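Programme Ritau – décoration intérieure des logements témoins
Rapport d'avancement au 23/03/22, à l'attention d'Ohemaa Nutsugah

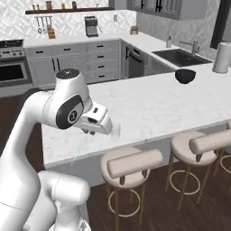

Le lot rideaux et voilages est posé dans 34 logements sur 35. Le dernier reste en attente des tringles Skotadon, annoncées sous deux semaines. Dépenses engagées sur le lot : 1 774 euros, hors pose. Les teintes murales retenues en décembre sont inchangées – seule la référence du couloir passe chez Bawa. Reste à valider : le devis Adico pour les luminaires.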